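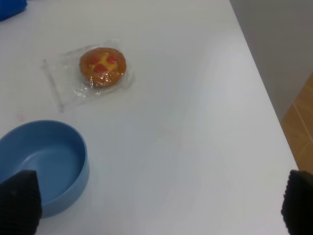 I've been teaching a robot arm to tidy up after lunch, and I'm here to report that I am a much worse teacher than I thought I was. The job sounds like nothing. You hold the little hand controller, you steer the arm over to a thing on the table, you close the gripper, you lift, you put the thing where it goes. Then you do it again so the arm has plenty of goes to learn from. The fruit tart in its plastic wrapper was my nemesis all week. The tart itself is a decent size and easy to aim for, but the wrapper sticks out past it on every side, and my instinct was always to grab a corner of the crinkly bit like I would with my own fingers. Then I'd swing it over to the blue bowl with the whole tart dangling off one corner (you can guess how that went, more than once).

Csenge Magyar, who has been doing this for ages and is very patient with me, watched a few of my runs and said I was driving the arm the way I drive a shopping trolley. Fair! I go fast, overshoot, then wiggle back. Her point was that the robot copies all of it. If I wiggle, it wiggles. If I stop for a think halfway because I've forgotten which way is left on the controller, it learns that halfway is a lovely spot for a rest. I went back and watched what it had picked up from my January recordings and there it was — a polite little pause in mid-air, right where I used to stop and scratch my nose.

So I deleted a lot. The full set is 353 runs now and 36 of those are new ones from this week, all done slowly and with a plan. My plan, for anyone else starting out, is to look at the gripper view before I touch anything, decide where both fingers are going to end up, and only then move. I come straight down over the middle of the thing and close gently. No heroics.

We're using Akolgo for the recording side, and it mostly behaves, though I wish the discard button wasn't right beside the save button. I've lost 3 perfectly good runs to my own thumb.

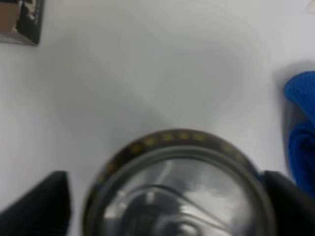
Wide round things are a different story and I still haven't got a method I like. With something small you've got room to be a bit off. With something nearly as wide as the gripper opens, one finger always wants to arrive before the other and give it a shove, and then you're chasing it across the table. Csenge lines up by eye and gets it first try. I creep down, nudge left, nudge right, creep down again, and by then the run is twice as long as it should be and full of fiddling I don't want copied.

Naa Tsikata reckons I should leave a few of the fiddly ones in, so the arm sees what it looks like to be slightly off and fix it. I can see the sense in that. I've kept two for now, in their own folder, and I'll train once with them and once without and see which one makes less of a mess. More when I've got something to show, and if you've worked out a good way to practise the sideways nudges, please leave me a comment!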